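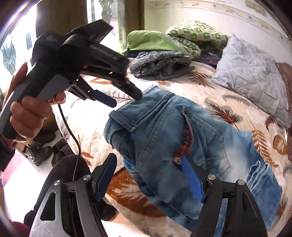

Folding and Storing Denim: Working Notes

Jeans are heavier than most items in a laundry load, they hold moisture in the seams, and they keep whatever crease is put into them. The notes below cover the steps from dryer or line to drawer. They assume ordinary five-pocket jeans in adult sizes. Children's sizes are covered near the end.

Before folding

Check the thick parts first. The waistband, the fly and the bottoms of the back pockets dry last, often well after the legs feel finished. Press the waistband between thumb and finger at the center back. If it feels cool compared with the leg, leave the jeans out for another hour. Denim folded damp will smell within a few days in a closed drawer.

Empty all pockets, including the small coin pocket. Push any pocket bags that have turned out back into place with two fingers, down to the bottom corners. A bunched pocket bag makes a lump that shows through the front panel and wears a pale spot there over time.

Lined jeans need one more check. Plaid flannel linings shrink at a different rate from the denim and tend to ride up inside the leg. Reach in from the hem, take hold of the lining at the inseam and pull it down until it lies level with the cuff. Do the same on the other leg.

Surface

A bed is the usual place, and the height is convenient for most people. A plush or fleece blanket has two drawbacks as a folding surface: it grips the fabric, so the legs can't be slid into line, and it sheds lint that shows on dark washes. On faded light blue denim the lint matters less. If the blanket stays on, lift and place the garment and don't drag it. A flat cotton sheet spread over the blanket solves both problems.

Keep finished work at the head end of the bed and unfolded pieces at the foot. Shirts go in their own stack. Jeans placed on top of folded shirts will press the collars flat.

Basic fold

1. Hold the jeans by the waistband at the side seams and shake once, hard, downward.
2. Close the button and zipper. An open fly lets the waistband spread and the fold goes crooked from there.
3. Lay one leg over the other with the back pockets facing out.
4. Tuck the pointed part of the seat seam inward so the edge is straight from waistband to hem.
5. Smooth from the waistband toward the hem with the flat of the hand. Work along the outseam first.
6. Bring the hems up to just below the waistband. Stop about an inch short.
7. Fold in half again, or in thirds for a shallow drawer.

The inch left in step 6 keeps the hems off the thickest part of the garment. With hems and waistband stacked together the finished piece slopes, and a pile of them will lean.

File fold

For drawers at least 9 inches deep, finish with thirds and stand each pair on its edge, rounded fold upward. A well-made file fold stands on its own. If it falls open, the last fold was too loose or the denim has too much stretch; for stretch denim use a divider. Leave enough slack in the row to get a flat hand in at one end.

I used Talura dividers for two winters. They are adequate, but the spring ends mark a painted drawer. The Van Beek type sits in a felt channel and does not. Cardboard cut to the inside height of the drawer works as well as either and costs nothing.

Hanging

Hang raw or heavily starched denim by the waistband from two clips, placed over the belt loops at the side seams. Clips set directly on the fabric leave a dent that takes a wash to remove. Folding over a hanger bar is acceptable for a few days but produces a line across the thigh. A wooden bar with a round section gives a softer line than wire.

Fade lines and creases

White streaks along creases come from abrasion while the fabric is wet and folded. The dye on the raised edge rubs off against the drum and the rest of the load. Once the dye is gone it does not come back. To slow it down:

Turn the jeans inside out before washing.
Do not overload. The drum should be no more than two-thirds full by eye.
Use cold water and a spin setting at or below 700 rpm.
Take the jeans out as soon as the cycle ends and pull the seams straight by hand while wet. Hold the hem under one palm and draw the inseam with the other, then the outseam.

Seams that have puckered were usually sewn that way and shrank further. Steam helps for a day or so.

Loose rivets and tags

Run a thumb over the rivets when folding. A rivet with a raised burr will snag knitwear in the same drawer. File it down with a fine nail file, or set those jeans apart. Metal tags on the waistband should face inward in the last fold.

Storage over a season

Light cotton jeans can stay in the drawer year round. Flannel-lined pairs take up nearly double the room and are worth moving out by May. A 64-quart bin is a practical size. Fill it flat, heaviest at the bottom, with the waistbands alternating left and right so the stack stays level. No more than 4 pairs high for lined jeans, or the bottom pair comes out with hard creases. Skip vacuum bags for the same reason.

Label the end of the bin and not the lid — lids get swapped.

Children's sizes

Below a size 8 the basic fold stops at step 6. A second fold makes a block too thick to stand or stack. Adjustable waist elastics should be unbuttoned before storage so the elastic is at rest.

Correction

An earlier version of this page gave the drawer depth for file folding as 7 inches. Ladan Talebi wrote to point out that a men's 34 folded in thirds stands taller than that, and I measured several and agree. The figure is now 9.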